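Desk and workbench surfaces > Long tops, sagging and cables
Thread: 2000 mm Bulla top on trestles, do I need a middle support?
Started 30 Sep 2020

tealcaddy
Moving out of the box room and into the bigger back bedroom, so I want one long table along the wall instead of two short ones that never line up. I have more or less settled on the Bulla top in the pale wood finish, the 2000 mm one. Tollitix have it at £117 without legs. I was going to put it on a pair of Moodley trestles as I already own those from the old set-up.

Questions.
1. Does the top sag at that length if the trestles are near the ends? I don't want a leg in the middle if I can avoid it, that is where my knees go.
2. Does the pale finish mark? The dark one I had before showed every bit of dust and I am not going back to that.
3. What do people do about cables at the back? I have a laptop, a power supply, and a lot of wire between things. The wall sockets are behind the left-hand end and the laptop has to be at the right-hand end.

The table will be used every day and things get moved about on it a lot. It will not be a tidy office desk.

sixpenny_nail
Had the same top for a couple of years. With the trestles right at the ends it does go down in the middle. Bring them in and it stops. Mine are a forearm's length in from each end and I can't see any dip with a straight edge on it. You lose a bit of knee room on either side but you only sit in one place anyway.

Pale finish is fine. Wipe with a damp cloth, dry it after. Don't put a mug straight down on it for a whole morning.

hobb_lane
I would not use trestles at all for something you work at every day. They wobble sideways. The Moodley ones are better than most but they are still trestles. Get a proper frame with a back rail and you have answered 1 and 3 together, because the rail holds the top up and you can hang the cables off it.

tealcaddy
How much is a frame though? I have the trestles already.

hobb_lane
More than the top. But you buy it once.

sixpenny_nail
They don't wobble if the top is fixed to them. People rest the top on the trestles, lean on it and then complain. Two screws into each trestle from underneath, short ones, and check the length first. The top is thinner than it looks.

hobb_lane
I had mine screwed down and it still moved. You could see the water move in a glass when anyone typed.

sixpenny_nail
Was the floor level?

hobb_lane
It was a normal bedroom floor with carpet.

sixpenny_nail
Well, there you are. Carpet.

marrowfat
Back bedroom here too, carpet, Moodley trestles, no wobble worth mentioning. I put squares of ply offcut under the feet. I would try it before spending money on a frame.

On the finish, I will disagree a bit with what was said above. The pale one does not show dust but it does show anything black. Rubber feet, the bottom of a bag, pencil. It comes off with washing up liquid. I gave up on the special wipes, they left it smeary and I could see the smears whenever the lamp was on.

tealcaddy
Black rubber feet could be an issue for me. Is it staining or just dirt?

marrowfat
Dirt on most of it. There was one patch under a monitor foot that stayed grey for a long while. I put felt pads on everything after that.

kilnshelf
For the cables, Rakska do a tray that clamps on the back edge with no screws. I have two of the 17 inch ones end to end. They take a multi-way socket block and the extra length of everything. The clamp pads are soft so they don't dent the top.

hobb_lane
Clamps on an overhanging edge will pull it down over time. I would screw it in.

kilnshelf
It is a cable tray. It weighs next to nothing.

hobb_lane
It weighs next to nothing until you put a socket block and a power brick in it.

kilnshelf
Mine have had exactly that in them since last December and the edge is straight.

fennel_row
A tray is only good for cables that stay put. The original post says things get moved about a lot. If you are plugging and unplugging all day you end up on your knees with your arm up the back of the table. I took mine off after a fortnight. I now have the socket block on top of the table, at the back, with the switches facing me, and the wires run along the back edge. It looks worse and works better.

kilnshelf
You could do both. Mains in the tray, everything low voltage on top.

fennel_row
You could, yes. That is probably right for most people.

marrowfat
Whatever you do, put a bit of tape with a label on each plug before you start. I pulled the router out twice.

tealcaddy
Thanks all. I have ordered the top and I am going to try the trestles first, brought in from the ends and screwed, with something flat under the feet. If it wobbles I will come back and admit it. Leaving the tray until I know where everything ends up.

sixpenny_nail
Let us know how you get on. Get someone to help you up the stairs with it, it is awkward on a turn.

tealcaddy
Update. Top arrived, Tollitix had it here in five days. No damage apart from a small knock on the underside which I can live with. It did get up the stairs but we had to take the banister end cap off.

Trestles are in from each end as sixpenny_nail said. Straight edge along the front shows nothing. I used hardboard under the feet because it was what I had. There is a very slight movement if I push from the side on purpose and none when I am working, so no frame for now, sorry hobb_lane.

The finish is good. The grain runs lengthways, very light, a bit pinkish in places. I expected it to look like a plastic print and it is better than that. I have had no black marks yet but I have put felt under the things that stay still.

Cables are not sorted. I have laptop and stand at the right-hand end, power supply next to it, and all the wire lying along the back of the table between there and the bits I am using. I tried coiling it and tying the coils and it took up more room than leaving it loose. A few pictures, cables are at the back in the last one:

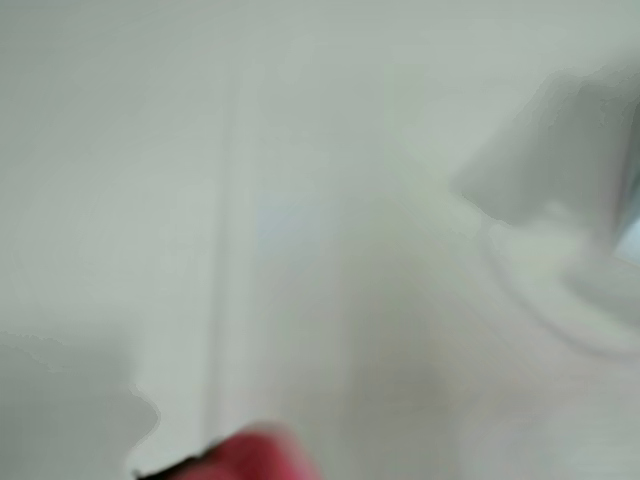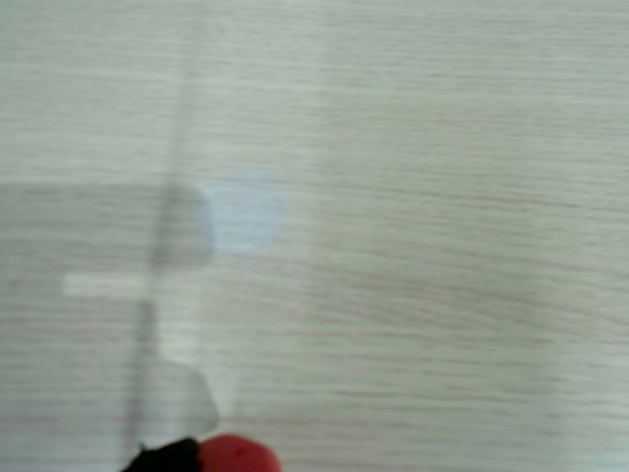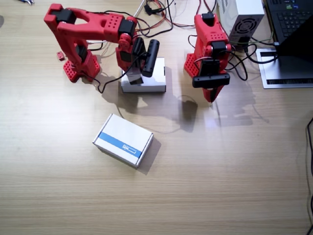 So I think fennel_row and kilnshelf are both partly right. The mains leads never move once they are in, so those can go in a Rakska tray at the back. The thin wires get unplugged all the time and I want to be able to reach them without getting up. What I have not decided is whether the tray goes in the middle or towards the right. If it is in the middle the leads reach from the wall sockets without an extension. If it is on the right the supply lead drops straight into it but then I need a long extension running the length of the table.

The other thing is small boxes. I keep parts in white cardboard boxes and they end up on the table top with everything else and I am forever sliding them out of the way. I was thinking of a shelf on the wall above but I would have to reach over the laptop. Does anyone keep things under the top, between the trestles?

kilnshelf
Middle. Short leads from the wall, and the one to the power supply can be run along the underside with stick-on clips. An extension lying the full length is one more thing to catch a foot on.

hobb_lane
Glad it is steady. I would still keep an eye on it when the heating goes on, screws into that sort of top work loose.

For the boxes, the Moodley trestles have a cross bar low down. A plank across from one to the other makes a shelf. You will lose somewhere to put your feet.

fennel_row
The plank will be in the way of your knees if it is as deep as the table. Use a narrow one pushed to the back. I had one like that and the only bother was dust, as you can't see it and so you don't clean it.

On the wires, different coloured ties helped me more than coiling did. One colour for each thing they go to, at both ends. I don't tie them together at all now.

marrowfat
Mark the boxes on the end as well as the lid if they are going on a low shelf. You can't read the lids once they are stacked.

tealcaddy
Good point about the ends. I will get one tray and put it in the middle, and see if I need a second. There is a length of floorboard in the garage that might do for the low shelf if I rip it down a bit. Does anyone know if the Rakska clamps open wide enough for this top with a strip of felt on it? The listing only gives the length of the tray.

kilnshelf
Mine are on with cork on one side and there is still plenty of thread left. Felt will be fine. Do them up by hand, don't use pliers.

sixpenny_nail
And put the tray on before the shelf goes in, or you will be lying on your back on it.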